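Drurnilo two-arm kit for washing-up demos: worth it for a small community kitchen?

Sibel Ersoy
Hello all, and sorry in advance if this has been covered, I did have a good look through the older threads first. I help run a lunch club and we've been offered the Drurnilo tabletop kit (the pair of arms with the Pistix grippers) on a trial until the end of May. After that it's 580 a month, which for us is a proper decision! What I'd love to know is whether it copes with sauce that has been left on plates over lunch, and how much looking after it needs from people who aren't technical. We use ordinary round plates, a few trays and some chopping boards.

Berkay Ateş
depends what you call clean. ours is fine on plates, slow on trays. read the contract before you sign, the cables aren't covered

Nurhan Başaran
Hello Sibel, we've had the same kit since the winter, so I'll tell you what I can, and do forgive the length. Setting up took the two of us most of an afternoon, mainly because both arms bolt to the one rail and the rail has to sit dead straight (ours didn't, the first time). Once that was sorted we taught it one job at a time, with the left arm holding and the right arm scrubbing. Plates came along nicely. Of our last 71 plates, 13 had to go round again, nearly all of them with tomato sauce on. Boards are harder work, and I still finish those by hand in the sink with a good stiff brush.

Go easy on the washing-up liquid, too. We used far too much to begin with and had suds on the table as well as in the tray. Our usual arrangement is a teal tray in the middle, with the sponge in the right gripper:
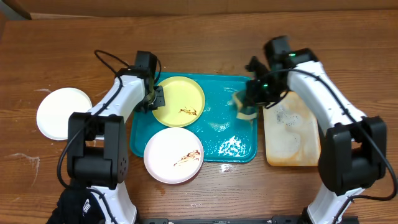 Dilek Ertürk wonders whether the trial includes spare sponge pads, as hers didn't and she had to order them separately from Leone, with a 2 week wait. Ours came with a small bag of them, Dilek, but I'd get it in writing. And Sibel, do ask for the training visit while you're still on the trial, it's charged for afterwards.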